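Power strip on a shared desk, is it safe to leave on overnight?

Posted 8 June 2023 in Home and Office

We rent two desks in a shared office in Cusarbridge and have one wall socket between us. At the moment everything runs off a single power strip: two laptops, a monitor, a lamp and a couple of chargers. The landlord says to switch it off every night. My desk partner says that is old-fashioned. Who is right? The strip is rated at 10 amps, if that matters.

Setsuko Takagi

Add up the watts on the labels. A 10 amp strip on UK mains can carry 2,300 watts, and a laptop charger is usually under 100, so you are nowhere near it. The things to keep off it are heaters and kettles. Leaving it on overnight is mostly a question of what is charging. I would unplug anything with a lithium battery before going home – laptops included – and check your lease, as some insurers ask for it.
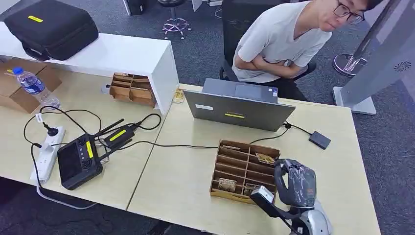
Roksolana Koval

Agree with the above on heaters. Two more things. Don't plug one strip into another, and don't bury it under paper or coats. If the plug or the casing feels warm with only laptops on it, bin it and get a new one. Ours went that way in January after 3 years.

yokoyama_519

just switch it off, takes a second. we do at our place and the bill went down a bit as well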